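Home | Papers | Supplement | Code | Back issues

4. Can It Tidy a Table Yet?

I'll say where I landed first, since I know some of you skip to the tables: for a small, boring set of chores, yes, and I was more surprised by that than my coauthors were. For the rest of what people picture when they say "household robot," we're still a good way off, and I want to spend this section on why, with more grumbling than usually makes it into print.

4.1 What we asked for

Our chore list came out of Praso, the planning tool we describe in Section 2. Praso takes a plain instruction ("clear the table," "put the toys away") and breaks it into single pick-and-place moves. We limited ourselves to chores that can be done from one spot with one arm and two fingers. That rules out folding, wiping under things, anything with a lid that screws, and pretty much everything in the kitchen that I'd pay somebody to do. I know how that sounds! But a two-finger hand is what most labs have, it's cheap to fix, and if it can't handle the easy half of the list there isn't much point in buying it five fingers.

The policy we trained is called Kasten. It learned from 3000 human demonstrations, all of them collected with hand-held grippers, so the person doing the demo feels the object push back through the tool. I did a good share of those myself in May and my right thumb still has opinions. The nice thing about the hand-held setup is speed. You walk up to a table, you do the chore, you walk to the next table. The not so nice thing is that people cheat without noticing. We tilt the wrist a little, we nudge the object against something, we let it slide and catch it again. A person's wrist does that for free, while the arm has to be told.

4.2 Hard things are easy, soft things are not

Kasten finished 74 percent of the chores in the main test without help. That number hides a big split, though. With rigid objects (cups, blocks, boxes, a stapler) it rarely got into trouble, and when it did, the trouble was usually the planner picking a silly order. With soft objects it was a different afternoon altogether.

Take long-haired plush. You'd think a stuffed toy would be the friendliest thing on the table, because it can't break and it squashes to fit whatever you close on it. The problem is finding where it is. Shaggy fur doesn't have an edge in the way a mug has an edge. The depth estimate lands somewhere in the fluff, the fingers close a little early, and what you've got is a pinch of hair. Sometimes the hair holds and the whole toy comes up swinging. Sometimes it slides out and the arm carries on, quite happy, and delivers nothing to the bin. I have watched it deliver nothing to the bin more times than I'd like to admit in a paper.

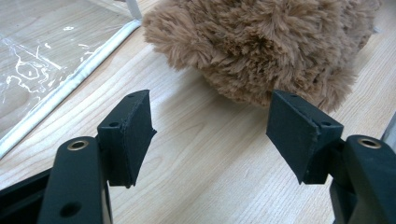

Figure 3. Open two-finger gripper and a shaggy brown plush object on a wood tabletop.

We tried 2 fixes. The first was to make Kasten close, lift a tiny bit, and look again before committing. That helped a lot, and it's dull, and I'd recommend it to anyone. The second was to train on the gripper opening as well as the hand position, so the policy could notice that the fingers had shut further than they should with a toy between them. That one helped with the short-haired toys and did next to nothing for the long-haired ones, where a good grip and a bad grip can end at nearly the same width. A touch sensor in the pad would probably sort it out. We didn't have one, and I didn't want to hold the paper for it.

Clear plastic gave us a related headache. The camera sees the table through it, so the estimated surface can end up at the wrong height, and any marks on the plastic get treated as things sitting on the wood. Shiny tabletops add glare on top of that. We kept these conditions in the test set because real tables come with all of them, sometimes at once, and a score from a clean matte bench would tell you very little about a family room.

4.3 The shop floor

We also ran a smaller version at Ultivwood, a furniture shop that let us use a bench in the finishing area. The chores there were sorting hardware, moving small wood parts into trays, and picking up rags. Parts and hardware went well. Rags went about as well as plush, for much the same reasons, plus they fold over on themselves and hide whatever is underneath. The crew liked the sorting and asked whether it could go faster. It could not, at least not with our safety limits on.

The Flanulus baseline, which uses fixed grasp rules and no demonstrations, was quicker on the hardware and gave up on nearly every rag. If all you need is screws in trays, I'd use Flanulus and save yourself the sore thumb. For mixed clutter I'd take Kasten, with somebody in the next room to pick up what it drops. Per-chore results are in the supplement, along with the failure logs.

Contact the authors | Copyright and reuse | Back to top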